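Onemby Tray Liners for the Kapoor Packing Cell

Set of 2, item 584

I've kept our Kapoor cell going for years, and the thing that stops it most often is a tired tray. The arm drops to the same height every cycle, so if a tray has bowed, it starts missing picks and you get to hear the buzzer all morning!

These are the long, narrow, clear ones with molded ridges. Before I load one, I set it on the table and press along the far end with my fingers.

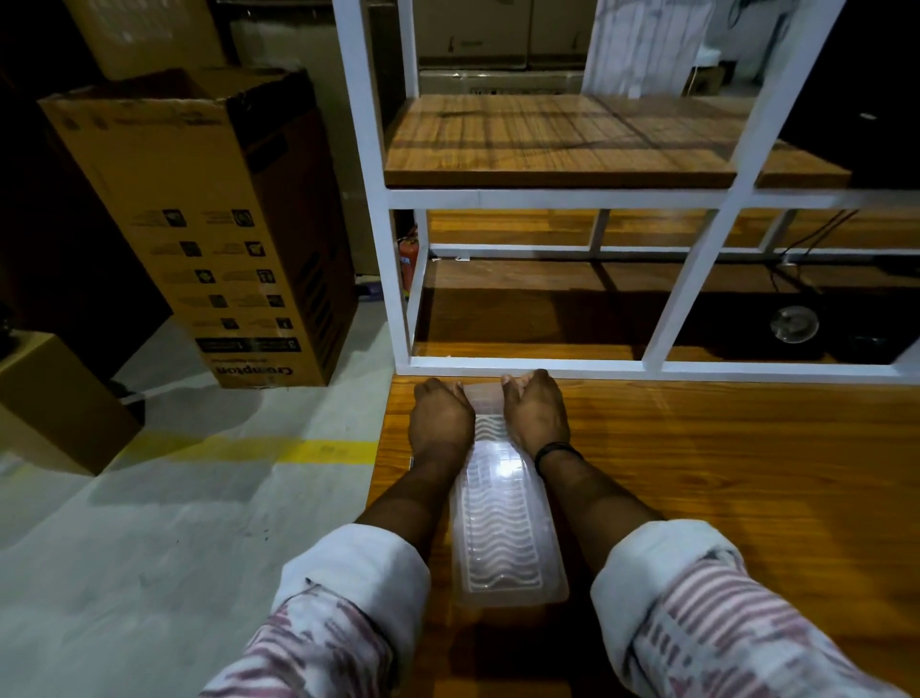 Any rocking and it goes back in the box – don't try to shim it. Wipe the fixture, drop the tray in, then run the arm at slow speed for 100 cycles before you go back to full.

Fits fixture 74 only. For the older Prendex fixture, ask Dolores Schumacher at the parts desk.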